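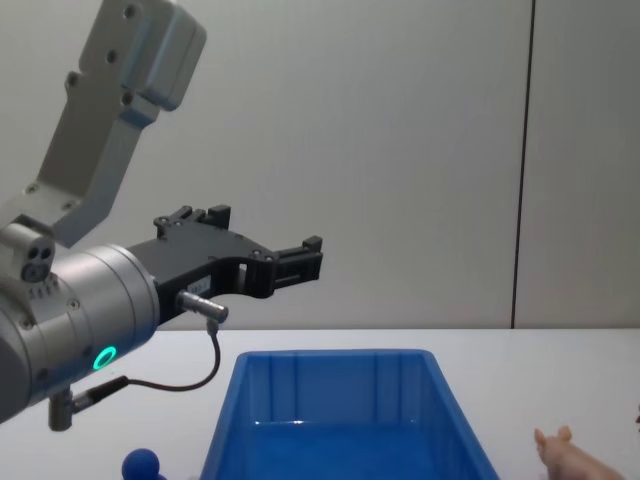
Gifty Antwi wrote to ask whether a sock with a hole in the heel is worth saving, or whether the darn will just rub until you give up and toss it anyway. It's worth saving! A flat darn, done with the right yarn, disappears underfoot after a wash or two, and I have pairs that are more darn than heel by now.

What you need

A blunt tapestry needle with a big eye
Darning yarn, or leftover sock yarn close in thickness to the sock
Something smooth and rounded to go inside (a darning egg is lovely, but an orange or an old light bulb does the job)
Small scissors

I use Kobori wool for nearly everything, the thin one that comes on cards. For a thick hiking sock, use two strands together.

Getting ready

Wash the sock and let it dry. Slip the egg inside and pull the heel over it until it lies flat, but don't stretch it. If you pull too hard now, the darn will bag out the moment you let go - I did this on my first four socks and couldn't work out why they looked like pockets.

Trim any fuzzy ends, but leave the live loops around the hole alone. You want to catch those.

The long threads

Start half an inch outside the hole, in fabric that still feels solid. Run a line of small stitches straight up, going over one bit of knitting and under the next. Turn, leave a tiny loop at the end, and come back down right next to the first line. Keep going, and when you reach the hole just carry the yarn straight across it. Carry on half an inch past the far side.

No knots anywhere. A knot in a heel feels like a pebble by lunchtime.

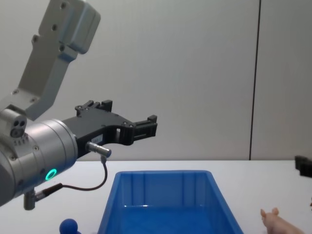

Rui Louro says to switch to a second color at this point, so you can see which threads you've gone over and which you've gone under. I love this tip, and it looks cheerful too. Mustard on navy is my current favorite.

Weaving across

Turn the sock sideways. Go over one long thread, under the next, all the way to the edge, then take a couple of stitches into the solid fabric. On the way back do the opposite: under where you went over. Every few rows, push the threads together with the tip of the needle so they sit snugly.

When the hole is filled, weave the tail into the sock for an inch and snip it. Take out the egg and give the patch a gentle tug in each direction.

If it puckers

You pulled the rows too tight. Steam it lightly and it may relax (wool is very forgiving). If it's still lumpy, pick out the last few rows and weave them again with a looser hand. Cotton won't ease as much, so go slowly with it from the start.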